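Favero LED Light Therapy Mask: Product Review

Reviewed by Ju-won Kwak, Skin Health Desk
16 May 2020

Light therapy has been offered in clinics for many years, and a growing number of devices are now sold for use at home. The Favero mask is a rigid face mask with 122 small lamps set into its inner shell. It retails at £376 and is supplied with a charging cable, a cloth storage bag and a pair of silicone eye shields.

The mask was assessed over six weeks by members of our review panel, all of whom had mild redness or fine lines around the eyes. Each session lasts ten minutes, after which the mask switches itself off. Panel members were asked to make no other change to their skincare routine during this period.
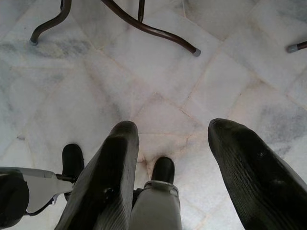

Ribbed black fingers over a pale floor.

Fit was the main point of disagreement. The strap adjusts easily, but the shell is shaped for a fairly narrow face and pressed on the bridge of the nose for several wearers. The eye shields are comfortable — an improvement on those supplied with the earlier Netico model — and can be rinsed under the tap.

Most of the panel reported that their skin felt calmer by the end of the trial. Changes to fine lines were slight, and two members saw none. The battery held enough charge for 6 sessions, fewer than we would expect at this price. The printed instructions are clear on who should not use the device, including anyone taking medicines that make the skin sensitive to light.

The mask is well made and simple to operate, and may suit those who want a modest addition to an existing routine. Persons with a diagnosed skin condition should consult a doctor before purchase.

Rating: 6 out of 10

Related reviews
Murthy Overnight Barrier Cream
Zitosico Facial Steamer
Netico Cleansing Brush: Second Edition

Contact us | © 2020 Skin Health Desk | Back to top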